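台所片づけデモ収録のコツ（シミュレーション編）
学習用の手本を集める人のための覚え書き　2022年8月26日（金）

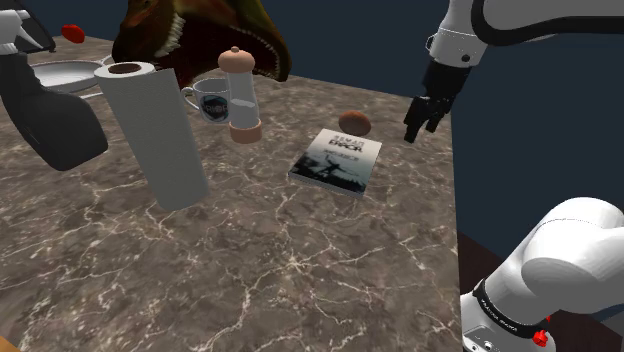
手本は数を集めればいい、という話を私はあまり信用していない。Setelの台所課題で3,030本を録ったとき、見直して残したのは2,284本だった。残りの745本は捨て、1本は判断がつかず保留のままになっている。捨てた理由の大半は操作の失敗より、置き方の雑さにある。キッチンペーパーのロールが浅いパンの一部を隠し、マグの前に細長い容器が立つような配置は、見た目には生活感があって結構だが、初日からこれで録ると操作者が迷い、迷った動きまで手本に入る。恐竜の頭まで台に出す必要があるのかは、いまだに疑っている。

配置を決める
物の位置は乱数に任せきりにしない。乱数で出した配置を一度目で見て、つかむ対象に指が入る隙間があるかだけ確かめる。倒れた物や傾いた物を混ぜるのは、まっすぐ立った物で一通り録り終えてから。「多様性が上がる」と言われて何でも載せると、あとで何が効いたのか調べようがなくなる。

柄のある天板
大理石風の天板は人気があるが、筋の模様が強いものばかり使うのは勧めない。無地を混ぜる。Alten班では石目だけで1,000本録り、無地の台に替えたら成績が落ちたそうだ。私は原因が柄だけとは思っていない。照明も同時に変えていたからで、比べるなら一度に一つだけ変えてほしい。

丸い物のつかみ方
卵形の物は上から行く。指を開いた状態で真上に止め、半呼吸おいてから下ろす。この「間」を削って時間を縮めようとする人が必ずいる。縮めた収録は再生すると気持ちよく見えるが、それで学習が良くなったという数字を私はまだ見せてもらっていない。
本のそばにある物は、先に本から離れる向きへ逃がす。本をこすって動かした回は、つかめていても不採用。

名前の付け方
指示文は短く、見て分かる語で書く。「赤い物を取る」で足りるところに材質や用途を書き足さない。Ratree Kaewsaiさんは色と形だけの指示文を推しているが、同じ色の物が二つあると破綻するので、そのときは位置を足すこと。

録り直しの目安
・つかみ損ねて二度目で成功した回は、別のフォルダへ。捨てるのは早い。
・手が止まったまま五秒を超えたら切る。
・終わりの姿勢は毎回同じにそろえる。
・シミュレーションで物が台にめり込んだ回は、どんなにきれいな動きでも消す。

自動判定について
Jekarの成功判定は便利だが、そのまま信じると痛い目にあう。カゴの縁に引っかかっただけの物を成功に数えていたことがあった。10月に新しい版が出ると聞いている。出てからも、しばらくは人の目で抜き取り確認を続けるつもりだ。確認の手順はOona Salminenさんの表をそのまま使っている。列が多すぎるので、見るのは左の四列だけでいい。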